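Shoe Sorting Software: Notes from the April Meeting

Chair: Thibault Moulin
Present: planning, perception, control and tooling, plus the Ullstead people on the call
Started at 14:00. Last month's minutes were accepted with one fix: the retry limit belongs to the planner, and we had it down under control.
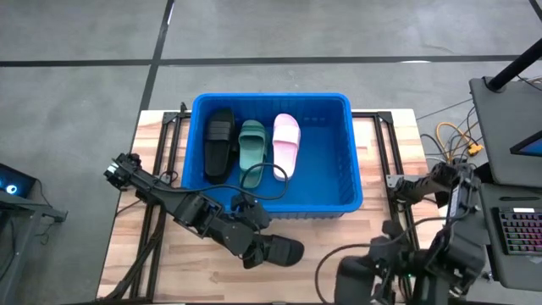
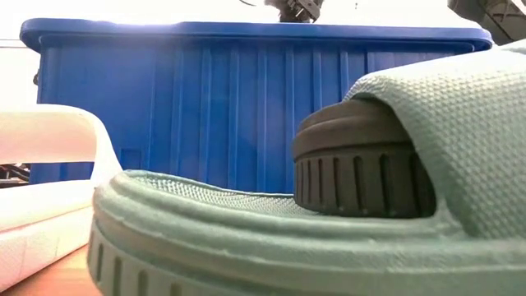
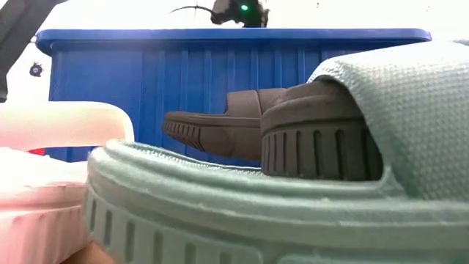 Slide sandals, two arms and a blue bin.

1. Planner

Big news first. The new version of Grellix (our task planner, for those who joined after the winter) is merged, and it is a real pleasure to use! The old one picked an order for all the shoes at the start and stuck to it, even when a shoe got nudged halfway through. The new one plans a single pick, looks again, then plans the next. It sounds slower, and we all worried about that, but the planning step is now so short that the arms hardly ever wait for it.

Thibault ran the same recorded session through both versions and showed the logs side by side. The old planner asked for 21 replans and the new one asked for 14, with the same shoes and the same start. There was some cheering. Ullstead asked if one session is enough to go on. Fair point, and everyone agreed it is not. More sessions will be replayed before the old code is deleted.

Decision: new planner is the default. Old one stays behind a flag until the next meeting.

2. Perception: shoes inside shoes

This took up most of the hour, and it was the best talk we have had in a long while. When the heel of one sandal sits under the strap of another, the segmenter likes to join them into a single object. The grasp point then lands somewhere silly, often on the strap of the wrong shoe. Color helps when the two are far apart in shade, but we don't want to lean on color, as pairs of dark shoes will come up sooner or later.

Two ideas were put forward:

Use the strap as an anchor. Find straps first, give each strap one sole, and treat any leftover sole as a separate shoe that is partly covered. The perception folks have a rough branch of this already and showed it on replay. It splits most of the nested cases. It still gets muddled when a strap is washed out by bright light, since the edge vanishes into the background.

Ask the planner for help. If the segmenter isn't sure, it says so, and the planner picks a shoe on top that it is sure of. After that the view is usually much easier. This needs a confidence value passed along with each mask, which the message format doesn't have yet.

We liked both and they fit together nicely, so both go ahead. Control asked that the confidence value be a plain number from 0 to 1 with no special codes in it. Agreed, loudly.

Decision: strap branch to be cleaned up for review. Message format gets a confidence field.

3. Control

The shared space check is in. Each arm now claims the part of the table it is about to move through and lets go of it when it is clear. Before this, one arm would hold still until the other was fully home, which felt like watching two very polite people at a door. Now they can overlap for a good part of the move.

One open bug: if a claim is dropped during a pause, the second arm doesn't always hear about it and keeps waiting. A restart clears it. The log line to look for is "claim 1955 not released" (the number is just the claim ID from the run where it was first caught). Gusow has a test that makes it happen nearly every time, so it should be a quick one to pin down.

There was also a question about cable slack in the motion limits. The wrist cables are not in the collision model at all. Someone suggested a simple padded tube around each forearm as a start. Nobody objected, and control will try it in replay first.

4. Tooling

Vasić, the replay viewer, can now step through a session with all camera views locked to the same moment. This got a round of applause too. You can click on a mask in one view and see the grasp the planner chose for it in the others. Export to a short clip works, up to 60 seconds. Longer clips run out of memory, and that will be looked at after the confidence field is in.

Request from Ullstead: a way to leave notes on a moment so that the next person can find it. Thibault had half of this written already and will finish it.

5. Actions

Replay more sessions with old and new planner: planning
Clean up strap branch, open for review: perception
Add confidence field and update the docs: perception and planning together
Fix dropped claim bug, add the Gusow test to the nightly run: control
Padded tube for forearm cables, replay only: control
Notes in Vasić: Thibault Moulin

6. Any other business

Please stop naming branches "test2". There are now four of them.

Meeting closed at 15:20. Next one is at the same time next month, and planning will bring the replay numbers.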